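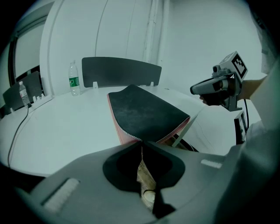
Makori-Tapetes – ficha del conjunto de datos

Versión: 0.3 (febrero)
Responsables: Nisha Rajput (captura), Wekesa Muli (procesado y revisión)
Origen: club de robótica de Jivdale, proyecto de curso

Resumen

Demostraciones de manipulación bimanual con pinzas de mano sobre mesa blanca. Los objetos son planos y flexibles: tapetes, fundas y paños doblados. El conjunto se usa en el club para entrenar la política de levantar y girar que se presentará en la competición de Flimville.

Contenido

Episodios grabados: 63
Episodios válidos tras revisión: 33
Objetos distintos: 10
Episodios reservados para validación: seis

Los 30 episodios descartados se conservan en la carpeta descartes, con el motivo anotado en motivos.csv. La mayoría son pérdidas de seguimiento al girar la muñeca.

Estructura

episodios/ – una carpeta por demostración, numerada desde 001
calibracion/ – parámetros intrínsecos de cada cámara y transformaciones entre pinzas
etiquetas.csv – objeto, operador, tarea, resultado
omen/ – guiones de conversión y sincronización

Cada carpeta de episodio contiene el vídeo de ambas pinzas, la trayectoria en formato CSV y la apertura de los dedos en milímetros. Las marcas de tiempo son las del reloj del portátil de captura.

Protocolo

1. Calibrar las dos pinzas al inicio de la sesión y tras cualquier golpe.
2. Colocar el objeto en la zona central de la mesa.
3. Ejecutar la tarea sin pausas. Duración máxima: 17 segundos.
4. Anotar el resultado antes de iniciar el episodio siguiente.

Uso

python omen/convertir.py --entrada episodios --salida makori.zarr

El guión omite por defecto los episodios sin calibración asociada. La opción --todo los incluye – no se recomienda para entrenar.

Limitaciones

Solo hay dos operadores, ambos diestros. El fondo varía poco y los objetos de color claro están poco representados. El desfase entre los dos vídeos se corrige al convertir, pero los episodios 004 a 009 necesitan ajuste manual.

Pendiente

Repetir las tomas de paños finos. Revisar las etiquetas de resultado parcial, que cada operador aplicó con criterio distinto.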